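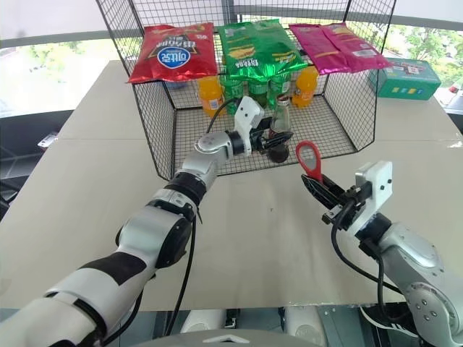
I love a corner store, and I want to make the case for having one on every few blocks again. When I moved to Garkau there were 3 of them within a short walk of my front door. Now there are 2, and one of those keeps such odd hours that I mostly know it by its shutter.

People talk about small shops as if they were a kind of charity, something we ought to support because it's good for us, like eating more greens. I think that sells them short. A good small shop is fun! You go in for milk and come out with milk, a lemon, a birthday card and the news that the bridge on the Oltum road is closed until March. The big supermarket out by the highway has everything I could ever need and I have never once come home from it in a better mood than I left.

My favorite is Bikon, which has been on the same corner for longer than I've lived here. It can't be more than roughly 90 steps from the bus stop, and in that little room they fit bread, batteries, shoelaces, onions, stamps and a freezer full of dumplings. Somebody thinks hard about every shelf in there. When you only have room for one kind of mustard, you had better pick a good one, and they do.

Choosing is half the pleasure, and a small shop gets that right too. I don't want a whole aisle of snacks stretching off into the distance. Give me a wire rack with a red bag, a green bag and a couple of bright pink ones leaning on each other, and I'll be perfectly happy deciding which color kind of evening I'm having. The choice takes ten seconds and I never wonder what I missed. 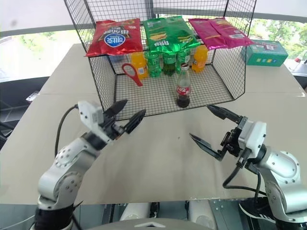
Rent is the part that worries me. The old Aigner bakery stood empty for a whole winter, and the talk on our street was that the landlord wanted another 2,000 a month. No one selling rolls can bake their way out of that. I'd like the city to set aside ground-floor space in new buildings for small shops at a rent they can pay – and to let people sell groceries on streets that are zoned for houses only. Plenty of our nicest old blocks were built with a shop at the end, even if they're dentists' offices now, or somebody's living room with very large windows. Even a tiny one would do, with a single mesh rack of shiny snack bags, red at one end and pink at the other, and a person at the counter who knows what you usually get.

Would it cost something? Sure. But we already spend plenty on making streets pleasant to walk down, and I can't think of a better reason to walk down one than a shop at the end of it. I'm off to Bikon now, as it happens. We're out of onions.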